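Ticket 436: Erasing / wiping marks off paper, partial result
Project: Clumora (household and shop-floor chores)
Component: small cleaning tasks, table height
Status: Open
Priority: Normal
Opened: Tuesday, 9:40 am

Summary

Marks on a sheet of white paper are only partly removed. What's left is a smudged grey-brown column. We want to know if this is a force problem, a path problem or a "when do you stop" problem, and whether "rub out a mark" can go back on the chore list for the December build.

Background for people coming over from the Kukis board

Clumora keeps a running list of ordinary chores and tries each one against whatever the current policy can do. There are 114 on the list right now. Folding a dish towel is on it, so is sorting screws into bins, so is putting a lid back on a jar. Rubbing out a pencil mark went on the list as number 16 and everybody assumed it would be a warm-up. It has been so much more interesting than that! A mark on paper asks for light pressure, repeated strokes over the same spot, and some judgment about whether the spot is clean yet, and all of that carries straight over to wiping a counter or getting marker off a parts tray.

Steps to reproduce

1. Tape down a clean sheet on the Jendberg bench, long edge toward you.
2. Make a short vertical stroke near the top center with soft pencil. The ink version is tracked separately.
3. Run the rubbing routine at default settings.
4. Let it finish by itself. Please don't stop it early, even when it looks done.

Expected: no visible mark, paper surface not damaged.
Reported: mark broken up and smeared, darkest in the middle.

Log

9:55 am
Ran it 5 times at default. Same pattern every time, give or take. The ends of the stroke come out fainter than the middle, and there is some grey dragged out past where the stroke used to be. No tears in the paper.

10:30 am
Looked at the force trace. It's nice and smooth and it stays under the limit the whole way. I had been ready to blame a pressure spike, so that's one theory down. If anything it's too gentle for the first few strokes, then settles.

11:15 am
Adding a still to the ticket, because the written description kept getting read as "it missed the mark" and it's a different thing from a miss. The blue cylinder is lined up with the column very well.

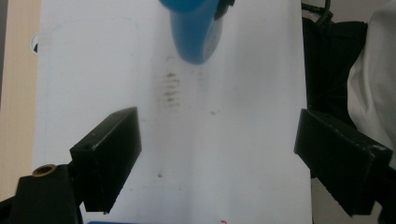
Attachment 1. Marks left on the sheet, directly below the rounded end of the blue cylinder. Darkest dashes are mid-column.

The residue is in short horizontal dashes, stacked up the column, with blurrier traces at the top and bottom. That's my main clue. A clean vertical rub ought to leave a long streak. Dashes going sideways make me think of short side-to-side motion with a little step between passes, and the steps may be too large to overlap properly.

There's also a faint smudge a little to the right of the column and a tiny dark speck farther down the sheet. I'm leaving both out of the scoring for now. If someone can make the checker ignore stray specks without also ignoring real leftovers, I would love to see it.

11:50 am
Reply from the Tóth side (they own the path planner): step size between passes was raised in the last update to save time on large surfaces such as counters. Makes total sense for a counter. For a thin mark on paper it probably leaves strips that get touched once and then never again. They suggested halving it for anything smaller than a playing card.

1:20 pm
Halved the step size. Better! The middle of the stroke is much lighter and I can no longer pick out separate dashes unless I lean right in. The smear past the ends is still there and may be a tiny bit worse, which I'd expect if we're now making more passes with a surface that is already dirty.

That last part is what a person does without thinking. You rub, you notice you're just pushing grey around, you turn to a clean bit and go again. The policy has no idea that a tool can get dirty. Same trouble with the sponge on the stovetop chore, by the way, so I'm linking this to the sponge ticket.

2:05 pm
Tried a wipe-off between passes, one pass on a scrap sheet and then back to work. I scripted this by hand, so it does not count as the machine doing the chore. But the sheet came out clean enough that I had to tilt it to find the old stroke. Very happy with that as a sign of where to go.

2:40 pm
Question from the Kukis board: "So can it erase or can't it?" Fair. Today, without help, it can lighten a pencil mark and it won't wreck the paper. I wouldn't hand it a form I cared about. With the smaller steps and a learned clean-the-tool habit I think it gets there, and a year ago it couldn't find the paper reliably, so I'm in a good mood.

Workaround

Set step size to half for small marks. Run the routine twice, cleaning the contact surface by hand in between.

Still to do

- Make step size depend on the size of the mark (Tóth side)
- Collect demos where the person stops, cleans the tool and carries on
- Repeat with ink on the separate ticket, and don't mix the results in here
- Check whether the first few strokes should press harder
- Decide what "clean" means for the checker. Right now it compares overall brightness and would pass a sheet that I would fail

Chore list entry 16 changed from "works" to "partly works". Leaving this open until the step size change is merged.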